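The Goose at Treloar Street

Ruby-Lee McKinnon had wanted a dog. She'd wanted one for so long that she had the lead already, a red one, hanging on the hook by the back door next to the raincoats. What she got, on a Thursday in September, was a goose.

He came in a cardboard box with a hole torn in the lid, and out of the hole came a neck, and at the end of the neck was the crossest little face she had ever seen. Angus Paewai from two doors up was holding the bottom of the box so it wouldn't give way.

"He was walking down the middle of Vernalby Road," said Angus. "Like he was late for something! Mum says we can't have him because of her lettuces."

"Does he bite?"

"A bit," said Angus, who had a plaster on each thumb.

Ruby-Lee loved him straight away. She loved his enormous orange feet, and the way he slapped them down on the lino as though he were trying to wake the people downstairs (there were no people downstairs, only the water heater and Dad's bikes). She loved the noise he made when the kettle boiled. By teatime she had named him Soro, after the wizard in the book she was reading, and by bedtime he had eaten the last chapter of it.

Dad was very good about the whole thing. He said the goose could stay until they found the owner, and then he went and stood in the garage for a while.

They put up notices. Ruby-Lee drew the picture herself and got the neck exactly right, and Angus did the writing, and they stuck 40 of them on every pole and fence between the school and the river. FOUND, GOOSE, GREY AND WHITE, ANSWERS TO SORO. He didn't answer to Soro. He didn't answer to anything except toast.

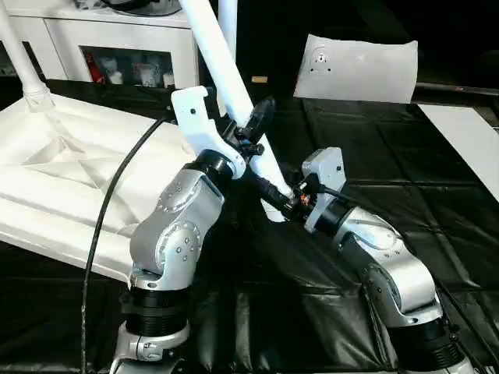 The first person to ring was Lionel Ashworth, who lived at number 57 and had once had a goose himself, back when the street was all paddocks. He came round in his good hat to have a look. Soro took one glance at the hat and went for it with his neck stuck straight out in front of him, and Lionel stood his ground and laughed until he had to hold on to the letterbox. "Not mine," he said, wiping his eyes, "but what a bird! You want to keep your elbows in with a goose. Mine had a go at everybody's. If you had silver elbows with little dark screw holes all over them, he might leave you be, but I never met anyone who did." Then he asked for his hat, and Angus went to see what could be done.

It rained all the next week and Soro was in heaven. He marched up and down the gutter. He sat in the wheelbarrow until it filled up around him and then he sat in it some more, floating, with his eyes half shut. Ruby-Lee did her homework on the back step under an umbrella so she could keep him company, and he leaned on her leg while she did it. A goose is a surprisingly heavy thing to have leaning on you, and very warm.

On Saturday morning the phone went again. It was a woman called Kiri Lowther, who had a few acres out past the Skonau turn-off.

"Does he hate hats?" she asked.

Ruby-Lee's stomach dropped into her gumboots. She thought about saying no. She looked out the window at Soro, who was shouting at the clothesline.

"Yes," she said. "He really hates them."

They drove out in Dad's car with the box on the back seat and Soro next to it, because he'd refused the box. Angus sat on the other side with his thumbs tucked into his fists. When they turned in at the gate there was a pond, a proper one with reeds, and beside it stood a second goose, smaller and very white, who lifted her head and honked once.

Soro went out through the car window. He hadn't even waited for Dad to stop! He ran with his wings open and his big feet slapping, and the white goose ran too, and they crashed into each other and both began talking at the top of their voices.

"She's been off her food since he went," said Kiri Lowther. "I'm so glad you put up those notices."

Ruby-Lee couldn't say anything, so she nodded. Angus gave her half a muesli bar.

"You'll come and see him, won't you?" said Kiri. "I could do with a hand on weekends. Bring toast."

Ruby-Lee looked down at the pond, where Soro had stopped talking. He was looking back at her with his neck tipped to one side, and then he came stamping up the bank, all the way up, and leaned on her leg.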